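Secondhand Game Controllers, Living Room Remotes and the Things That Go With Them
Retell Home Resale, Gutville

We started out in one half of a garage with a folding table and a box of mismatched cables, and I still love the part of the job where somebody brings in a tote from the family room and we go through it together. You never know what will be in there! Most of what people are looking for when they come to this page is a wired or wireless controller for an older console, so those come first, and the rest of the family room goods follow further down.

Every controller we list is a used one. Babar Niazi opens each one up at the back bench, cleans under the buttons, and plays it for 15 minutes before it gets a shelf number. He is very particular about thumbsticks and will hold a controller back for weeks if the left one drifts even a little, which drives me a bit crazy when there's a waiting list, but I've stopped arguing with him. The Sony pads with the SELECT and START labels on either side of the logo are the ones we get asked for most, in black especially, and they tend to go within a day or two of being listed. Where a previous owner's sticker is still on the handle, we leave it alone unless you ask us to take it off.

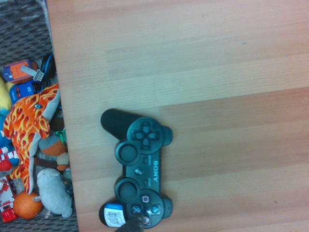

Do the controllers come with a charging cable?
Wireless ones ship with a used cable in the right size, tested on the same bench. If you already have a cable at home, tell us at checkout and we'll take 4 dollars off.

Condition grades

Grade A means light wear only. Grade B means the shine is off the handles or there's a scratch you can feel with a fingernail. Grade C works fine but looks its age, and plenty of our customers with little kids buy Grade C on purpose and come back for a second one. All three grades carry the same 11-week return window, and the return label is in the box already so you don't have to go hunting for a printer.

Remotes, magazines and soft toys

Fouzia Magsi looks after this side and has been after me since April to give it more room on the page, so here we are. TV remotes are sold by model number - please check the back of yours, inside the battery door if need be, before ordering, as a lot of them look the same from the front and won't talk to each other's sets. Magazines go by the stack, mixed titles, and we can't pick out single issues. Plush animals are sold one at a time or in pairs, washed on cold in a pillowcase and air dried, and Fouzia brushes the fluffy white ones by hand afterward, bless her.

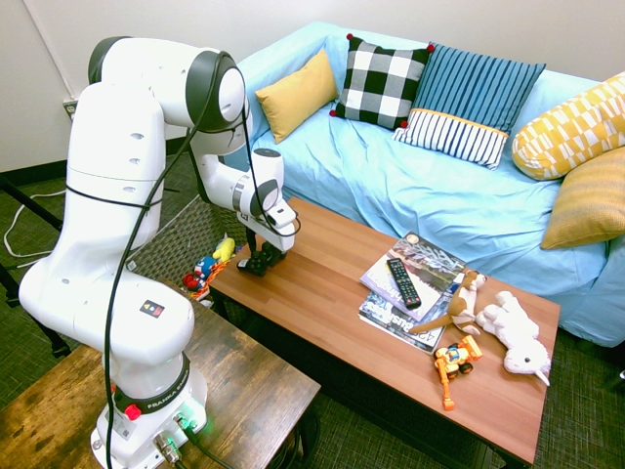
Remote, magazines and plush on a reddish-brown coffee table.

Local pickup is at the Tarar counter, around the side by the loading door. Orders over 200 dollars ship free.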